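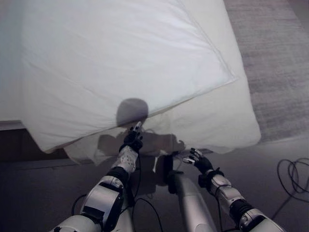 1/ Bon. On me redemande au moins deux fois par semaine si les robots savent faire un lit. Réponse courte : un peu. Réponse longue en dessous, j'écris entre deux rendez-vous donc pardon pour les fautes

2/ Contexte pour ceux qui débarquent – je suis les machines ménagères pour Stakex, côté hôtellerie et blanchisserie. Pas ingénieur. Je regarde, je chronomètre, je râle dans un tableur.

3/ Le lit c'est l'enfer. Une assiette garde sa forme. Une couette non. Tu tires un coin, l'autre part ailleurs, et l'ourlet que tu visais a bougé de dix centimètres.

4/ Et puis blanc sur blanc. Housse blanche, couche crème dessous, des plis partout. Où finit l'une, où commence l'autre ? Toi tu passes la main et tu sais. La caméra elle a des ombres, y compris celles de la machine.

5/ Les doigts c'est pas le pire, contrairement à ce qu'on lit partout. Une main à cinq doigts sait pincer un tissu. Le problème c'est d'en prendre UNE épaisseur. Pas deux. Pas le matelas avec.

6/ Mon tableur depuis juillet : 487 essais de « remettre la couette droite ». Je compte comme réussi = coins alignés, pas de bosse, personne qui touche. J'en suis à moins de la moitié. Et je suis gentil sur les bosses

7/ Edit Kozma (vingt ans de gouvernante d'étage, je lui fais relire mes critères) trouve que je suis BEAUCOUP trop gentil. Chez elle un lit pareil on le refait, point.

8/ Elle m'a montré son truc mardi : elle ne lisse jamais en premier. Elle secoue. Un grand coup, l'air passe dessous, la couette retombe presque en place, après seulement elle tire les coins. Trois secondes.

9/ Aucune des machines que j'ai suivies ne secoue. Elles tirent par petits bouts, elles s'arrêtent, elles regardent, elles retirent. Le geste rapide fait peur à tout le monde et je comprends, t'as pas envie d'un bras lancé à fond à côté d'une table de nuit.

10/ Côté atelier c'est plus avancé. Chez Hegyi les serviettes passent dans une plieuse depuis des années. Mais c'est une plieuse hein – taille fixe, serviette posée à plat par quelqu'un au départ. Tout le boulot dur est fait par le quelqu'un.

11/ Même chose pour les taies. Bence Pap à l'atelier m'a sorti une journée normale : 867 taies, 2 personnes. Il veut bien essayer n'importe quoi tant que ça ralentit pas la ligne. Pour l'instant ça ralentit la ligne.

12/ Les démos. Regardez toujours 1) si c'est accéléré 2) d'où part le tissu 3) si on voit la fin. Une vidéo qui coupe quand la main attrape le coin, c'est une vidéo de main qui attrape un coin

13/ La dernière de Flilus par exemple : joli, mais couette déjà aux trois quarts en place au début. J'ai posé la question en commentaire, pas de réponse. Je relance lundi prochain si j'y pense.

14/ On me dit « dans 5 ans ce sera réglé ». Peut-être. Pour le vaisselle je signe tout de suite. Pour la housse de couette, l'enfiler je veux dire, avec les coins dedans… moi-même j'y arrive une fois sur deux

15/ Question qui revient : faut il forcément deux mains et des jambes pour ça ? Pour une chambre d'hôtel je pense que deux bras oui, minimum. Les jambes j'en sais rien. Faire le tour du lit c'est la moitié du travail, des roues iraient bien sur moquette rase. Sur un tapis épais à côté du lit, moins sûr.

16/ Et les câbles !! Un truc qui doit tourner autour d'un sommier avec des fils qui traînent au sol, essayez, même vous allez vous prendre les pieds dedans.

17/ Ce que je prendrais déja maintenant si on me le proposait à un prix correct : défaire les lits. Enlever, mettre en tas, pousser le tas vers le chariot. Pas besoin que ce soit droit. Edit est d'accord, c'est la partie qui lui casse le dos.

18/ Skorkura bosse justement là dessus apparement, défaire plutôt que faire. J'ai demandé à voir. Je mettrai les chiffres ici même s'ils sont mauvais

19/ Pour ceux qui demandent le tableur – oui, je le partage, laissez moi juste virer les noms d'hôtels. Ce soir ou demain.

20/ Ah et non je ne vends rien, arrêtez de me demander des devis svp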